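Parallel vs adaptive fingers for pulling rack units, sim results

sadet_y
I've been putting together a rack servicing cell in simulation before we commit to hardware at the Pramcombe site. The job is to take a box out of a frame and slide another one in. I have two candidate grippers in the model, a plain parallel one from Merkeck and the adaptive two-finger from Ikitz. Same arm, same table, same start pose. I ran 63 insertions with each. The Merkeck one jammed 11 times on the rails. The Ikitz one jammed less but dropped the unit more, which I did not expect.

Layouts I have tried so far:

1. Arm on the raised pedestal, left end of the table, gripper level with the open slot between the top unit and the bottom one. Rack stays put on the right. 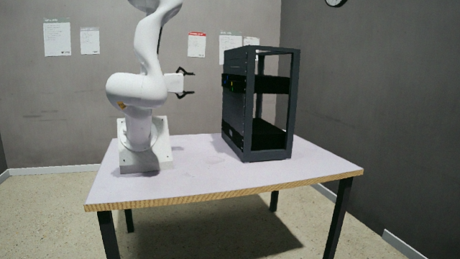 2. Rack turned 90 degrees so the arm comes in from the side. Dropped this one. The posts get in the way of the wrist before the fingers reach anything.

3. As layout 1, with the approach split into two moves, a stop short of the rack and then a straight push. This is the one the numbers above come from.

Questions. Is anyone using long slim fingers for this, and do you trust the contact model when two flat metal faces slide on each other? I don't, much.

Saadet Yazıcı

torquelimit
What friction value are you using between unit and rail? The default in most packages is far too high for painted steel. I would halve it and run the 63 again before saying anything about either gripper.

gantry_bob
I'd go the other way and stop using fingers for this. A rack unit is wide and heavy and you are holding it by a small bit of the front. We made a plate with two hooks that go behind the handles, bolted it on in place of the gripper and the jams stopped. It took an afternoon to draw up.

sadet_y
@torquelimit default, yes. Will change it.

@gantry_bob I know about hooks but the same arm has to unplug leads as well, and I don't want a tool changer on a table this size.

torquelimit
Then you need a support under the unit while it comes out. Fingers can guide it but they should not be carrying it.

moss_and_wire
Disagree with both of you a bit. We had the parallel Merkeck on real racks last August and it was fine once we stopped position control at the mouth of the slot and went to force control for the push. The gripper was never the trouble. What controller are you on?

sadet_y
Moreira, whatever came with the arm model. Position only at the moment. It has a force mode but I haven't got it to behave in the sim, it chatters as soon as there is contact.

moss_and_wire
That will be your time step. Ours chattered until we brought it down. Slower to run but you get a clean push.

gantry_bob
Force control in sim is a nice way to lose a month. You will tune it for the simulator and then do it all again on the real arm.

moss_and_wire
You retune the gains, the sequence carries over. It saved us time. Your hooks would have been no use for the leads either, as she said.

camfold
Where is your camera? If you are only looking from the front you won't see the fingers meet the unit, the top panel hides it. I'd want a view from above and off to one side as well, even just for working out what went wrong in the bad runs.

sadet_y
I've added a second view since you mentioned it. Higher up and looking down over the arm. It does help with the line from the gripper to the rack, but the arm covers a good part of its own base plate and some of the gripper. 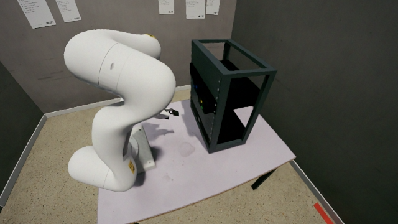
High view, fingers open, nothing gripped.

camfold
Better. I'd swing it further round to the open side of the rack. At the moment the upper segment of the arm is in the way of the part you care about. Or put a small one on the wrist and be done with it.

torquelimit
Wrist camera gets my vote. Watch the focus distance, a lot of them are useless once you are close in.

sadet_y
Update. Friction halved and time step cut, same 63 runs on the parallel gripper, still position control. Jams are down to four. So torquelimit was right about the friction, or moss was right about the time step, and I should have changed one at a time. Will redo it properly, then try force mode.

gantry_bob
Four is still four too many if it runs overnight. Hooks.

moss_and_wire
Post the force mode numbers when you have them, good or bad.

Contact the moderators | Copyright remains with individual posters | Back to top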